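## 3. Planning and budgeting your practice area

Read this section before you place an order for the robot. Most of the cost overruns our support desk hears about come from the space and the props, and both can be priced ahead of time. The steps apply to the Filora two-arm unit with standard grippers. If you are ordering the single-arm unit, follow the same steps and skip 3.3, step 4.

### 3.1 Before you start

You will need:

- a floor plan of the room with outlet locations marked
- the name of the person who can approve spending
- a short written statement of the task you want the robot to learn or perform
- the Eshun planning worksheet (packed with your quote)

**Note:** Write the task statement in one sentence. "Pick produce from an open bin and place it in a shopping basket" is enough. "Retail support" is too broad to budget against, and your quote will come back with optional items you may not use.

### 3.2 Measure the room

1. Measure the clear floor, wall to wall, with furniture and storage in place. Do not measure the empty room unless it will stay empty.
2. Mark the robot's working side on the plan. Leave at least 32 inches of open aisle along that side.
3. Check the doorway. The Filora base ships assembled and needs 33 inches of clear width. Measure between the stops with the door fully open, and measure any hallway turn on the way in.
4. Note the floor covering. Low carpet tile and sealed concrete are both supported. Deep pile carpet and loose rugs are not.
5. Write down where boxes of spare stock will be kept. They can stand along a wall if the aisle stays clear.

**Caution:** Do not plan to run the charging cable across the aisle. If the nearest outlet is on the far side, add an electrician's visit to the worksheet now.

### 3.3 Choose the fixtures

Fixtures are the things the robot works at: stands, shelves, tables, carts. Buy them after the room is measured and before the robot is delivered. It is much easier to rearrange a stand without a robot parked next to it.

1. Decide whether the fixture has to match a real store. For early training a close copy is good enough. Used store fixtures are often cheaper than new office furniture and hold up better.
2. Choose bins shallow enough for a gripper to reach the bottom layer without the wrist touching the rim. Take a bin home on approval if the seller allows it, and test the reach using the paper wrist template in the worksheet.
3. Look at the bottom of the fixture as well as the top. A solid base or a cabinet base is steadier than open legs.
4. For two-arm units, plan one fixture for picking and one container for placing. A wire basket with a handle is a good first container because one hand can hold it while the other is free to work.
5. Ask for the delivered weight of each fixture. Heavier stands may need two people and a lift gate, and that charge is often left off the first quote.

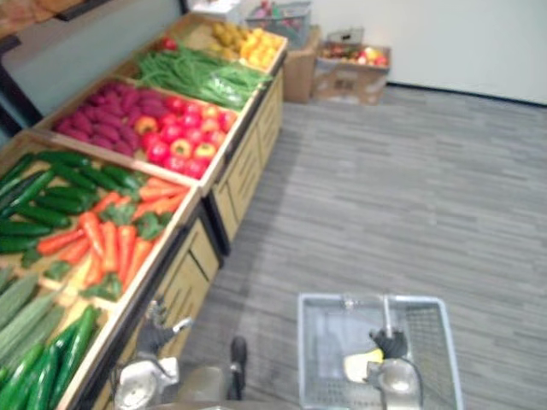

Produce is a common first task because the shapes differ so much from one item to the next. A robot that has only ever picked round fruit tends to do poorly on anything long or thin, and the reverse is also true. Budget for a mix from the start. Adding new shapes later means repeating sessions you have already paid for in staff time.

### 3.4 Buy the props

1. List each type of item you want in the bins. Include round, long, thin, and bundled shapes.
2. Decide on artificial or fresh. Artificial produce costs more on the first day and less by the end of the first month. Fresh produce has to be replaced, stored, and thrown out, and it changes size from one delivery to the next.
3. Order enough to fill each bin to a normal store level. A half-filled bin is a different task from a full one, so plan to run both.
4. Add spares. We suggest one spare for every five items. Stems, leaves, and painted skins wear first.
5. Check for glossy finishes. Shiny skins are fine, and real stores have them, but ask the supplier for a sample if the whole set is glossy. Try it under your own ceiling lights before you commit.

**Note:** Seidu Dankwa at our parts desk keeps a current list of prop suppliers. Some ship only by the case. Ask for the list before you order on your own.

### 3.5 Fill in the worksheet

Enter costs in the order below. The order matters for approval, since the early lines are the ones that cannot be moved once work begins.

| Line | Item | When it is due |
|---|---|---|
| A | Room work (power, network, door changes) | Before delivery |
| B | Robot, grippers, charger | Deposit on order, balance on delivery |
| C | Fixtures | Before delivery |
| D | Props and containers | Before the first session |
| E | Operator hours | Monthly |
| F | Gripper pads and other wear parts | Quarterly |
| G | Service plan | Yearly |

1. Fill in lines A through D with written quotes. Do not use list prices for line C, where freight can be a large share of the total.
2. For line E, plan 400 operator hours for the first task. This covers set-up, recorded sessions, and resets between sessions. Resets (putting every item back in its bin) take longer than most customers expect, so do not trim them.
3. For line F, enter two sets of finger pads. Wire handles wear pads faster than smooth ones. If your container has a bare metal handle, enter three.
4. For line G, choose the Holwood plan if the robot will run on one shift, or the Jindmont plan if it will run on two. You can move up a plan at any time. You can move down only at renewal.
5. Add up the lines and have the approver sign the bottom of the sheet.

**Caution:** Quotes for line B are held for 21 days. If approval will take longer, ask for an extension in writing before the quote expires. We cannot reopen an expired quote at the old price.

### 3.6 Who to contact

- Room and power questions: Fedir Kostiuk, site planning
- Quotes and payment dates: Nii Aidoo, sales office
- Fixtures and props: Seidu Dankwa, parts desk

Send the signed worksheet and the marked floor plan together. Site planning will return the plan with the robot's parking spot and charger location drawn in. Keep a copy in the room, and go to Section 4, Receiving and Unpacking, when you have a delivery date.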